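Kerkcombe told to wait until July for answers on toy safety sticker

A sticker scheme meant to tell parents which second-hand toys are safe to buy has been running in Kerkcombe for 8 weeks, and it is still hard to say what the sticker means.

The Goselmont Mark, a green oval about the size of a thumbnail, now appears on soft toys, jigsaws and dolls in three charity shops and at the indoor market. Goselmont, the firm that sells it, says a marked toy has been "looked over to a consistent standard". Shops pay £60 a month to take part. What the standard says is not published, and a request to see it was turned down on the grounds that it is "a working document".
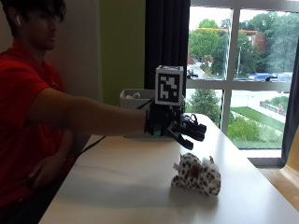 Kerkcombe Consumer Desk | Shopping and Household

The scheme was launched with a good deal of noise. There was a stall, a banner and a leaflet promising "peace of mind in every cuddle". The leaflet does not mention seams, stuffing, small parts or fire labels, the four things most parents would want to hear about. It does mention peace of mind again on the back.

Rahel Zaugg, who speaks for Goselmont, said the leaflet was never supposed to be technical. "We want people to feel confident buying used," she said. "A long list puts them off." Asked how many toys had been turned away, she said the firm did not keep that figure. Asked whether any had, she said she was sure some must have been.

The checks are done by shop staff after a training session lasting 3 hours. Remo Widmer took the course in the back room of Leitner, the hospice shop on the high street, and came away unimpressed. Most of it, he said, was about where to put the sticker so that it could be seen from the window. "There was a bit on pulling at the eyes. I have been pulling at the eyes for years. I didn't need a certificate for it."

He still pulls at the eyes, and he still puts the sticker on, because head office signed up and the monthly fee has been paid. Sales of soft toys at the shop are, he said, the same as they were before.

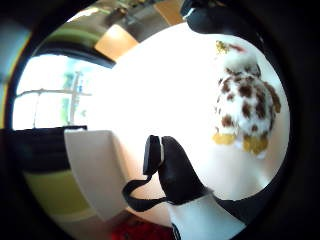
Used soft toys are awkward things to judge, which is why a proper mark might be worth having. Old ones often have no label left, and a parent has no way of telling what is inside without cutting them open. Long fur makes it worse. A white plush with brown spots and two yellow feet may look charming, but fur that thick can hide a split seam or a loose thread, and you would need to part it with your fingers to find out. Ms Zaugg would not say whether the standard asks staff to do that.

Nor is it clear what happens when a marked toy goes wrong. Afaf Atallah bought a stuffed rabbit with a green oval on its ear for her daughter and found the back seam open by the end of the week. The shop gave her the money back without any fuss. Goselmont sent her a voucher for another marked toy.

"I wrote to ask who had checked it and what they had checked," she said. "I got a very friendly letter that answered neither." She has not used the voucher.

Goselmont says the mark is "guidance and not a guarantee", wording that appears on its website but not on the sticker, the leaflet or the banner. The firm says there is no room on the sticker. That is fair. The banner was wide enough to go across the front of the market hall.

Some traders are happier. Cristóvão Vieira, who sells used toys and games from a pitch near the market's side door, says customers ask about the oval and that asking leads to buying. He has no complaint about the fee. Pressed on whether he had changed the way he checks his stock, he said he had not, as he had always been careful. He may well have been. But if careful traders carry on as before and pay for a sticker, it is difficult to see what the parent gets out of it.

A rival scheme, Estus, closed last year after two shops in the next town dropped out. It at least printed its checks on a card that hung by the till, and anyone could read them. They were short and rather dull: tug the eyes and nose, feel along every seam, look for a label, smell it, send it back if in doubt. Several of the cards are still up. They cost nothing to look at.

Councillor Hye-jin Ji has asked for the Goselmont standard to be put before the council's shops and markets panel, which rents out the pitches and lets the firm use the hall for its stall. Her request was accepted on 10th March, though the panel will not take up the matter until July. She said she had no wish to see the scheme scrapped. "I want to read it. If it's good, they should be glad to show us."

Goselmont said it welcomed the interest and would "consider what can usefully be shared". In the meantime it plans to bring the mark to prams and high chairs, again with staff doing the checks after a single session. Ms Zaugg could not say whether the training for those would be any longer.

Parents buying in the meantime can do what Mr Widmer does. Pull the eyes, run a thumb down the seams, and turn over the label if there is one. Keep the receipt too, sticker or no sticker. Complaints about a marked toy should go first to the shop that sold it, and a copy can be sent to the markets office at the town hall, where the panel's clerk is keeping them for the July meeting.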